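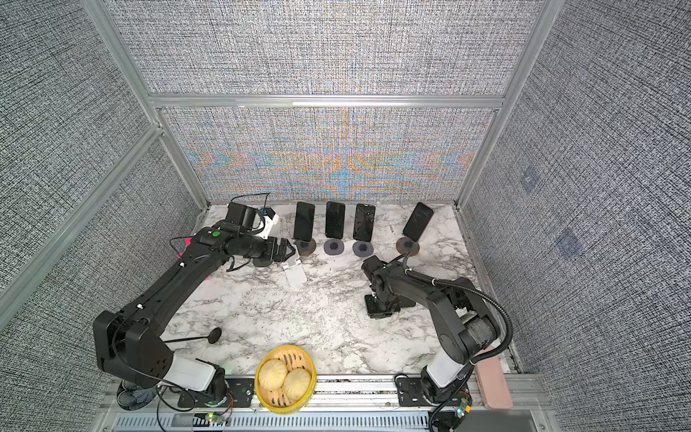
Phone-and-stand cell, both arms over the table, four phones on stands along the back.

Ticket: Right gripper stops short of stand lip
Product: Lonine two-arm bench kit, trial unit
Site: Sikunwood
Opened by: Sarita Bhatt
Assigned to: Cormac Ó Néill, Pututora support
Priority: Normal
Status: Closed, with one item carried over

Sarita Bhatt, 9:10 am
We have the kit on trial until the end of November and are deciding whether to buy. The task is putting phones on stands and taking them off again. The left arm is fine. The right arm stops short of the lip on the last stand in the row and lets go early, so the phone goes in crooked or doesn't seat. Error log shows code 84 each time. I have re-homed both arms and power cycled the controller. No change.

Cormac Ó Néill, 9:45 am
Thanks Sarita. Code 84 is a reach warning, so the arm thinks the target is past its soft limit. Please send the firmware version and tell me which stand profile is loaded. Also, have the stands been moved or swapped since the calibration run?

Sarita Bhatt, 10:20 am
Firmware is what it shipped with, build 13. Profile is the default one. The stands have been swapped, yes. We started with one model and now have a mix, because our customers don't all use the same one. I did not recalibrate after that. The setup guide doesn't say you need to.
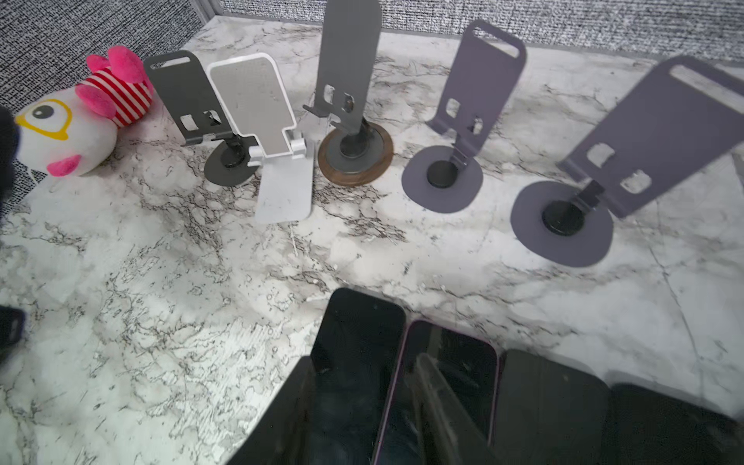

The bases are different sizes and the backplates don't all lean the same way, so I can see how one profile wouldn't suit the lot. The folding one is the worst of them to teach. I'd still expect the kit to cope with a change of stand, as the Holub unit we tried before this one did it without being told.

Cormac Ó Néill, 11:05 am
Fair point on the guide, I'll pass that on. The default profile assumes one stand height and one tilt for the whole row. Please try this:

1. Clear the phones off the stands and lay them flat at the front.
2. Run Calibrate > Fixtures from the wrist camera view, one stand at a time.
3. Save each as its own profile. Don't overwrite the default.
4. Set the right arm soft limit to 1,000. It ships at a lower value.
5. Run a slow cycle before going back to normal speed.

Sarita Bhatt, 1:30 pm
Done. Step 2 failed twice on the folding stand - it would not find the edge of the backplate - so I entered that one by hand. The others went through. Slow cycle ran with no code 84. Normal speed also ran clean.

Cormac Ó Néill, 1:50 pm
Good. Leave it running this afternoon and send me the log at 2,000 cycles or when you next stop it, whichever comes first. I've raised the folding stand detection as a separate item with the vision people. No date on that yet.

Sarita Bhatt, 4:40 pm
Log attached. No reach warnings since the change. Happy to close this one, but please keep the folding stand item linked, as I need an answer on it before the trial ends.

Cormac Ó Néill, 4:55 pm
Linked and closed.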